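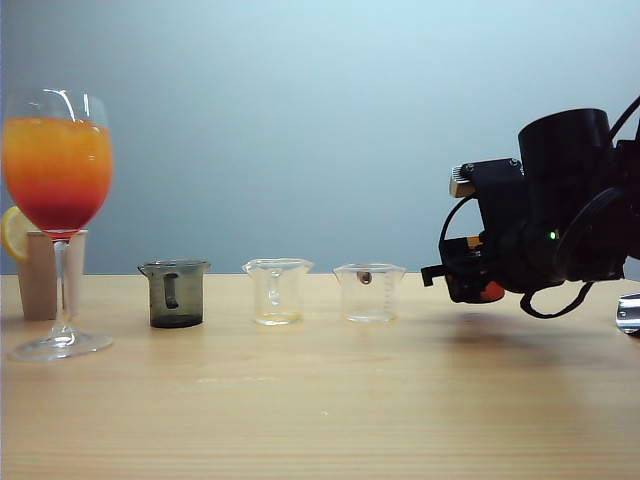

Karla Camacho keeps telling me to skip the Lesik drink-pouring kit and just hire a bartender for our December party, and she may be right, but I really want this thing! It's $2,141 with the arm, plus 300 for the "layered drinks" add-on. Has anyone used one with layered drinks? Does the red stay at the bottom or do you get orange mud? And how much table does it need?

*posted by tallglass_dee*

### Nazareno Sartori

I've had the kit for two summers. Layers are fine if you pour slow. Mine came set at 185 on the speed dial (no idea what the units are, the manual doesn't say) and I turned it way down for the syrup.

Table space is where I'd be careful. I keep the juice carton, jigger and bottles bunched at the far end and leave the rest for the arm. 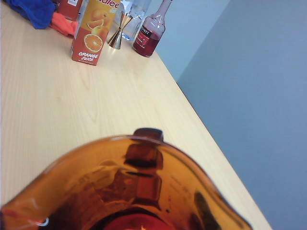
*Photo: Grerthorpe Rentals*

The wrist camera view is handy for lining up, but it gets pretty blurry on anything close, so don't plan on reading the marks on a pitcher with it. I measure first and let the arm do the pouring.

A thin stream into a big stemmed glass is what it does best. Skip shot glasses, I gave up on those.
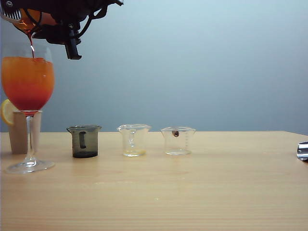
### bautista_bev

rent first!! Polholm has them by the weekend. I paid for the add-on and used it maybe twice

### tallglass_dee

Thanks both. Nazareno, did you need the add-on for the slow pour, or is the dial on the base kit?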